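Club Handbook > Roller Ski Season > Setting Up Your Roller Skis

12 comments | 17 shares

4. Mounting bindings and getting ready for your first roll

By now you should have your Leka classic roller skis out of the box, the wheels spinning freely and the two shafts lying side by side on something soft. If one wheel drags a little, don't fret over it yet. New bearings are often stiff for the first outing or two, and we'll come back to them in section 5.

Before you start, put the kettle on and give yourself a whole evening. I have mounted more of these than I can remember and I still don't like to be hurried!

You will need the binding plates and screws from the small bag, a hand screwdriver, a pencil, masking tape and the boots you plan to ski in. Please use your own boots and not a clubmate's, even if you wear the same size.

1. Stick a strip of masking tape along the top of each shaft, from just behind the front fork to the middle.

2. Find the balance point. Lay the ski across the edge of a ruler and slide it back and forth until it hovers. Mark that spot on the tape. Don't be surprised if it sits further back than it would on your snow skis, as the wheels carry most of the weight.

3. Set the toe of the boot over the front mark on the paper template, and check that the heel clears the rear mudguard by at least 3 cm. If it doesn't, move the whole binding forward a touch and check again.

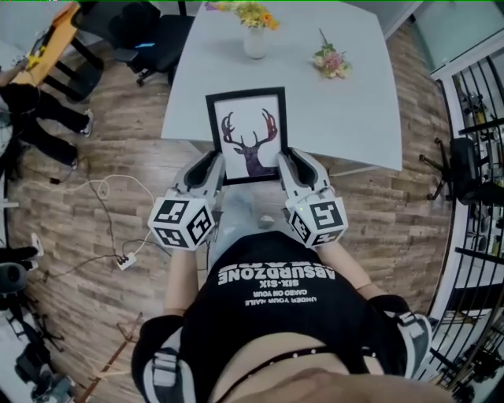

4. Mark the screw holes through the plate with your pencil, then take the plate away and look at the marks from the front of the ski. They should run straight down the middle. A binding that sits even slightly crooked will have you steering toward the ditch all summer long, and your knees will let you know about it.

5. Drive the screws by hand, going a little at a time and moving from one to the next. Stop when they are snug.

CAUTION: Do not use a power driver on the aluminum shafts. The threads strip very easily, and a stripped shaft can't be used for club sessions.

6. Click the boot in and out several times. You want a clean snap and no side-to-side wobble at the toe.

Note: Skiers who bought the Zonutari skating model can skip the template entirely. Those shafts come drilled, and you only need to pick the front or rear set of holes. Start with the rear set if you are new to skating. 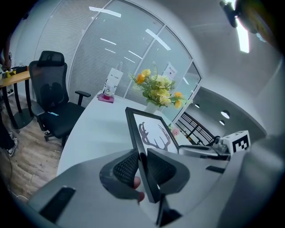 Vilja Ruotsalainen

Now for the poles, which people tend to forget until they are standing in the parking lot. Snow baskets are no good on asphalt. You'll want the hard road tips, and you'll want them sharp, or the poles will skate out from under you on the first good push.

7. Warm the old tip in a mug of hot water until the glue lets go, then twist it off with a cloth around your hand. Keep it somewhere safe for December.

8. Push the road tip on dry and sight down the pole to see that it points the right way. Then glue it, and let it stand overnight.

9. Do your first roll on a flat, quiet stretch with clean pavement. Wear your helmet, gloves and a bright vest, and ski without poles for the first few minutes so that you get a feel for the wheels. They have no brakes, so pick a place where you can coast to a stop. Grass on both sides is a great comfort!
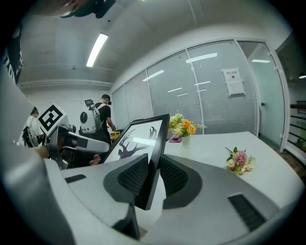 10. After the first outing, check every screw again and tighten any that have crept loose. Wipe the shafts down with a damp cloth and store the skis indoors, wheels off the floor.

Note: Rok Janevski keeps spare screws and templates in the equipment locker at Heltden. Send him a message before you drive over, as he is often out with the juniors.

Continue to section 5, Wheels and bearings.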